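Moving my mother's recipes, week whatever

OK quick one, I have to be out the door by 8 and the bread isn't even in.

Still typing up the recipe cards. All of them. Two shoeboxes and a cookie tin, plus the loose ones that lived in the phone book. I said October and I meant it at the time. Lieselotte Tiedemann (her neighbor for ages, has opinions) came over with coffee and read the plum cake card out loud and said the flour was wrong. Flour is not wrong. Flour is exactly what it says on the card. We went back and forth on that and then she made it her way and, fine, it was better. Both versions are going in.

The handwriting. Mom wrote teaspoon and tablespoon with the same squiggle. Same squiggle! For salt you can guess. For baking soda you can guess once. I ruined a tray of ginger cookies last week finding out which, they tasted like a swimming pool.

Also half the cards have no oven temperature, just "hot" or "not so hot" or in one case "as for Birgit's". Birgit Ostermann is a real person and I called her. She doesn't remember giving anybody a recipe. Nice chat though, went on for ever, she's got a new hip.

Things I've worked out so far:

Type first, fix later. I was correcting as I went and got through 3 cards in an evening. Hopeless.

Keep the comments. She wrote "too dry, Dirk ate it anyway" on the walnut loaf and I nearly left that out. That's the best part of teh card.

Don't sort by course. Half of it is soup that's really a main. I'm sorting by who it came from, and a pile called Unknown, which is the fat one.

Grease stains don't scan well. Turn the brightness down, not up. Took me a whole afternoon.

File sizes. I scanned everything at the highest setting and now the folder won't go in an email. Gunther says put it on a stick. Gunther says that about everything.

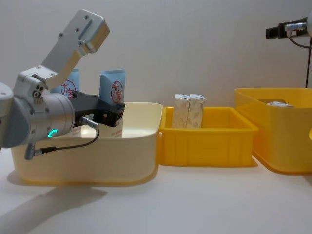
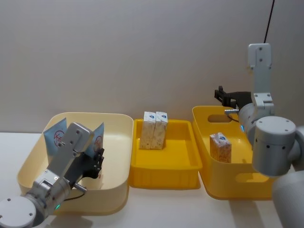

Cream-colored bin, both times.

Next up

The cookie tin. It's mostly jam, I think, and a lot of clippings with the amounts torn off. Graça Pinheiro has offered to test the quince one, so that's hers, no take backs. If any of the cousins are reading and have the potato dumpling card, the one with the blue ink, please look in your drawers. I have the back of it typed out from memory and it ends in the middle of the gravy.

Right, bread. Back when I've done the tin.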